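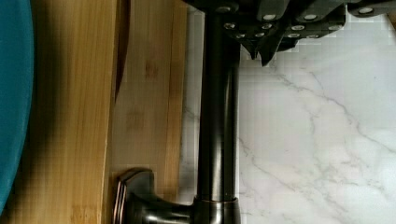

A kitchen faucet in a dark, oil-rubbed bronze finish.

How to Clean a Dark Faucet Without Ruining It

Most advice on cleaning oil-rubbed bronze tells you to reach for vinegar. I would hold off. Vinegar eats mineral scale, and on a thin dark coating it can eat the color too. Plenty of people have found a copper-colored ring at the base of the spout after following a tip they read somewhere.

I'm also doubtful about the special sprays. I paid for a bottle of Griredero finish cleaner in June and used it next to plain dish soap on the same faucet for a month. I could not tell the two sides apart, and neither could Gemma Orlandini, who sold me the bottle.

What you need

Two soft cotton cloths (old T-shirts are fine)
A few drops of mild dish soap
Warm water
A soft toothbrush

Steps

1. Wet one cloth with warm water and soap and wring it out well. Wipe from the top of the spout down.

2. Use the toothbrush around the base and under the handle. Go lightly. If you have to scrub hard, soak instead.

3. For white crust, lay a cloth soaked in warm water over the spot for 31 minutes, or however long your patience lasts, then wipe. Repeat the next day. Old scale may take a week of this.

4. Rinse with a clean wet cloth.

5. Dry it. Skip this and you will have spots again by dinner.

What about wax?

Lino Barbieri swears by a coat of clear paste wax twice a year. It does make water bead for a while. Whether it protects anything, I can't say, and I've never seen a fair test. Check your maker's care sheet first, as some warn against it.

What about touch-up pens?

The Dindlow pen I tried was too red and wiped off within days. If the finish is worn through, you can live with it or replace the faucet. Some real bronze finishes are meant to wear, and the sales staff will call this "living." Ask before you buy whether the warranty covers it.

Things to keep away from it

Bleach, ammonia, scouring powder, steel wool, and the green side of the sponge.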